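Sandwich bread dries out by the second day, what am I doing wrong?

Posted in Kitchen and Food Storage
Asked by Tadeo Henríquez, June 8, 2019

I switched from the supermarket loaf to the sliced one from the Vergara bakery near my work. It tastes much better, but it goes stale fast. I buy it after my shift, leave it in the paper bag on top of the fridge, and by the second morning the outer slices are hard enough that my kids leave the crusts. By day 4 I'm throwing out whatever is left.

I tried keeping it in the fridge for a week and that seemed worse. I also tried a plastic bag and got mold in August last year, when the kitchen was very hot. We go through one loaf every 3 or 4 days, mostly for toast and school lunches. Is there a way to store it that works for both? I don't want to spend a lot on a bread box if it won't help.

3 replies

Foviser
The top of the fridge is a bad spot. Warm air from the back comes up there and the bag is sitting in it all day. Move it to a cupboard away from the oven and see what happens before you buy anything.

Paper lets moisture out, so it's fine for a crusty loaf you'll finish the same day and no good for sliced sandwich bread. Put the whole thing, paper and all, inside a plastic bag and fold the end under. Don't put it away warm.

Joaquín Iturra
Agree on moving it, but I'd go further and freeze half the loaf the day you bring it home. The refrigerator is the worst choice for staling. The starch in bread firms up faster at fridge temperature than it does on the counter, which is what you noticed. In the freezer that more or less stops.

How I do it:

Let the loaf cool completely if the bakery sold it fresh from the oven.
Split it in two. One half stays in the cupboard in a closed bag.
Put the other half in a freezer bag, press the air out, and seal it.
Toast slices straight from the freezer on a slightly higher setting. For lunches, make the sandwich with frozen bread in the morning and it will be soft by noon.

If the slices stick together, knock the bag on the counter edge, or put a sheet of waxed paper between every couple of slices before freezing. It keeps well for a month. After that it starts to taste like the freezer.

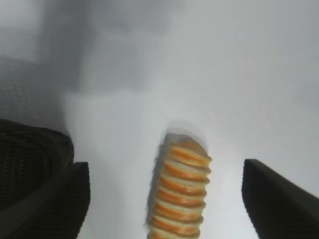 Sliced bread has far more surface to lose moisture from than a whole loaf, so ask the bakery whether they'll sell it uncut. Many will if you catch them before the slicing is done. If you stay with sliced, keep the slices pushed up against each other in the bag so that only the two ends are exposed. A loaf lined up closely like the one in the photo, crust after crust with pale crumb between them, is how it should sit. Once it has fallen open in the bag, each slice dries on both faces. Leave the heel on until last and put it back against the cut side every time you take a slice.

On the bread box, I have a Gorkell one and it's okay. It holds a bit of humidity and keeps the bread from getting crushed, but it won't do more than a closed bag in a cupboard. Whatever you use, wipe the crumbs out every week and let it dry before new bread goes in. Old crumbs are where my mold used to start.

Tritia
just buy smaller loaves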